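4.2 How passengers felt about the handover

We come now to the part of the study that we enjoyed most, which was talking with the people who had ridden in the Endent shuttle. Over the winter, beginning in December, 133 passengers rode the Schmieder loop and filled in our short form afterwards, and a good many were kind enough to stay behind for a chat.

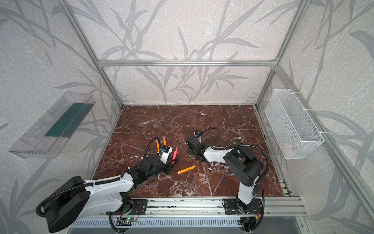 Did passengers mind when the safety driver took the wheel?
Most were quite relaxed about it, so long as the shuttle told them a moment beforehand that a change was coming.

The spoken notice seems to have done a great deal of good. On the earlier Umen route, where the only signal was a small light, people told us they had felt the shuttle slow and wondered what was wrong. 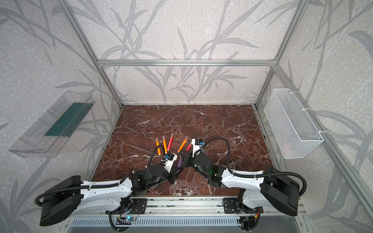

Figure 7. Enclosed workspace with patterned walls and an aluminium crossbar.

Across both routes we logged 1354 trips, and 229 of these had at least one handover. Wet leaves and badly parked vans were behind a large share of them, as anyone who has driven the Schmieder loop in winter will readily believe.
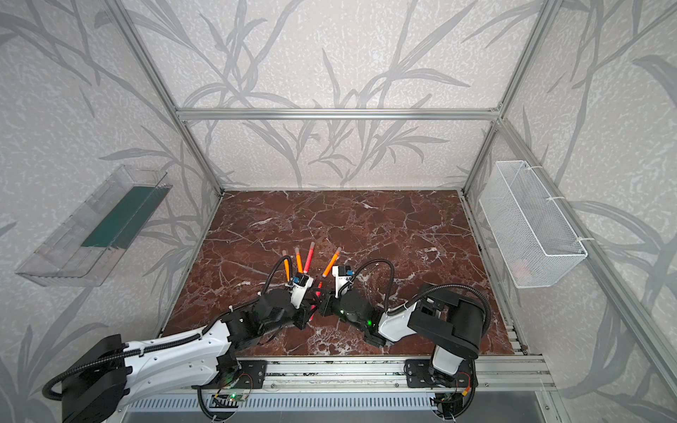
Figure 8. Two arms with their grippers meeting near the centre of the tabletop.

The wording of the notice is taken up again in Section 5, alongside the Oltetti trials.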